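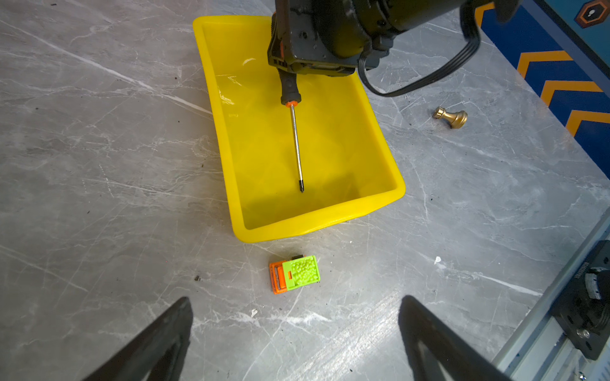 How much should you budget for a two-arm tabletop cell beyond the price of the arms?
Plan on 482 dollars per station for wear parts and small hardware in the first year, plus a separate line for spare grippers. The arms are a fixed quote. The rest has to be built up line by line, using the steps below.

Step 1. Write the task list before asking for quotes

List every object the cell will handle and where each one goes. Hand tools, toys and small metal parts put different demands on a gripper, and a quote written for one may not cover the others. For each object, record the weight, the widest grip point and the narrowest grip point. A long tool held by the handle also needs vertical clearance, so record its full length.

Send the same list to every supplier. We sent ours to Dendora and Jaseo and got quotes that could be compared without a phone call.

Step 2. Split the quote into four groups

Ask for separate prices on:

Arms and controllers
Grippers, fingers and finger pads
Cameras, mounts and cables
Work surface, rails and brackets

Suppliers prefer to bundle the last two groups. Ask again if they do. Cables and mounts are reordered far more often than anything else on the quote, and you need the unit price. Our bundled line from Jaseo came to 2,106 dollars. Once it was itemized, we dropped a second lighting kit we had no use for.

Step 3. Set the spares

Order one complete spare gripper for every 4 stations. Fingers and pads are cheaper and wear faster — buy 16 pairs at the start and log each change by station number and date. After three months the log will tell you the reorder quantity.

Flat cables near the wrist need their own entry. Check the bend radius on the data sheet against the loop you expect at full wrist rotation. If the supplier can't give a radius, budget two spares per arm.

Step 4. Price the work surface

A hard, patterned top is easy to wipe down but will pick up scratches from metal parts. Price the top as a replaceable sheet and ask for the cut dimensions so a local shop can make the next one. Rail brackets should use a standard bolt size. Górecki sells brackets with a hand knob, and those cost more per piece but save time if cameras are moved between tasks.

Trays and test objects are consumables. Buy trays in one color from one batch, with extras, and keep the part number. A replacement with a different wall slope can mean redoing part of the setup.

Step 5. Add labor and lead time

Allow two days per station for mounting and calibration. Lead time on our grippers from Foltetti was nine weeks, against three for everything else, so the gripper order goes out first. For a January start, place it before the rest of the budget is signed off, if your purchasing rules allow a split order.

Step 6. Keep a reserve

Hold back ten percent of the total, excluding arms. Release it only after the first full month of operation.

Budget sheet layout by Consuelo Cuautle. Prices last checked Tuesday, November 18, 2025.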